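Finding Her People at Two in the Morning: A Talk with Uzma Qureshi

2 min read

Print | E-mail this page

Uzma Qureshi laughs when I ask how her night feeding circle got started. "I was so lonely!" she says. "My daughter was nine weeks old, we'd just moved to Peltgate, and I was wide awake at hours when everyone I loved was asleep."

So she put a card up at the library with her phone number on it. The next night she had a text from Vilja Saarela, another new mom four streets over, and the two of them stayed on the phone through a whole feeding. (They still talk most days, and I love that so much.)

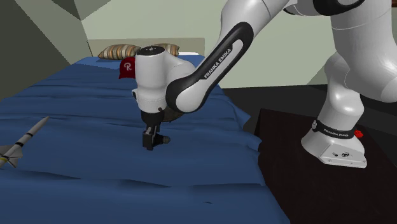
By March there were 20 parents in the group, and they'd worked out a loose system. Anyone who's up sends a single word, "awake," and whoever else is awake answers. You don't have to be cheerful, and you don't have to be breastfeeding either. Uzma feels strongly about that one.

"I pumped, I nursed, I used formula, sometimes all in one day," she tells me. "I didn't want a single person to feel they had to explain the bottle in their hand."

I asked what people talk about at that hour, expecting sleep schedules. Some of that, yes, but mostly it's snacks, mothers-in-law, old TV shows and whether the baby's breathing sounds normal. When a question is a medical one, the rule is to call the nurse line or the doctor, and someone will stay on the phone with you until you do.
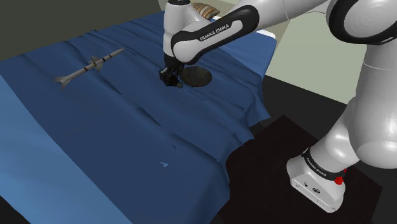 Nadja Kuster, a postpartum doula, joined after her second son was born. She had helped other families through those weeks for years and still found her own hard. "I knew all the advice," she says. "I wanted company while I cried into my toast."

The circle has grown to 57 parents now, dads included. Tanveer Magsi was the first of those, and he runs the Saturday-free, shoes-optional coffee hour in his living room, babies on every blanket he owns.

Uzma's daughter sleeps through the night these days. Uzma keeps her ringer on anyway. "If somebody writes 'awake' and it sits there, I can't stand it," she says. "I'll get up and make tea and we'll chat!"
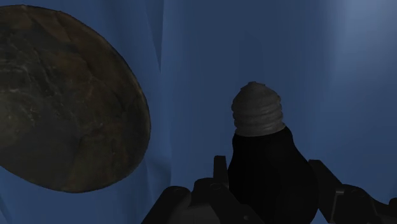
Light bulb against blue fabric.

Contact us | Copyright | Back to top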